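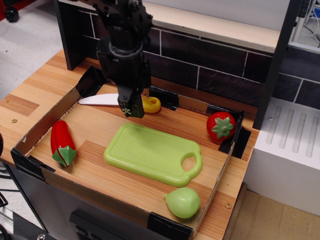
Toy knife, light green cutting board and a small yellow piece in a cardboard tray.

Nindden opens Jatska to everyone, with proper account recovery from day one

August 9, 2019 - Hello from Nindden! I run this little studio and I write our press releases myself, so please forgive me if this one wanders a bit. The news first: our online cooking game Jatska leaves closed testing today and anyone can sign up, free, on a computer or in a web browser.

Jatska is a game about running a market kitchen with your friends. You chop, you serve, you argue over who burnt the onions, and if you're anything like our testers you spend far too long choosing curtains. We've had 476 people playing since December and they have been wonderful (and very loud about the curtains, which now come in stripes).

What I really want to talk about, though, is accounts. I once lost a game account of my own, years of stuff in it, after I changed my email address and forgot to tell the game. The support desk sent me the same form four times. I was still cross about it when we started work on Jatska, so sign-in was one of the first things we built.

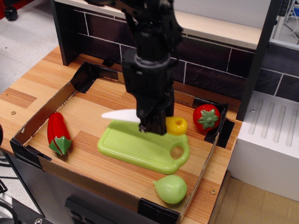
Every new player gets a set of recovery words when they join. Write them down on paper, put them in a drawer, and if you ever get locked out they'll let you back in without waiting for us. You can also name one friend in the game who can vouch for you. Your friend never sees your password and can't get into your kitchen, they just press a button to say yes, it's really you.

We're changing how bans work too. If we suspend an account, the player gets a message saying which rule was broken and which day it happened, and there's a reply box underneath. A person on our team reads every reply. I read plenty of them myself during testing and we put a couple of our own mistakes right that way, so the box is staying.

The servers are run for us by Szabo, who have put up with a lot of late emails from me. We're starting with room for around 4000 players at once. If it fills up you'll see a queue with your place in it, and you can doodle on a napkin while you wait!

The first 1000 people to sign up get the Zernix apron, named after the grumpy goose who guards the market gate. It's only for show and it can't be bought or traded, so please don't pay anyone who offers you one.

Testers keep everything they've earned, including their kitchens, recipes and coins. Just sign in as usual and you'll be asked to save your recovery words before you start cooking.

Press keys and screenshots are available through the press page on the Nindden site. Write to us there if you'd like a chat about any of this and I'll get back to you myself, most likely in the evening.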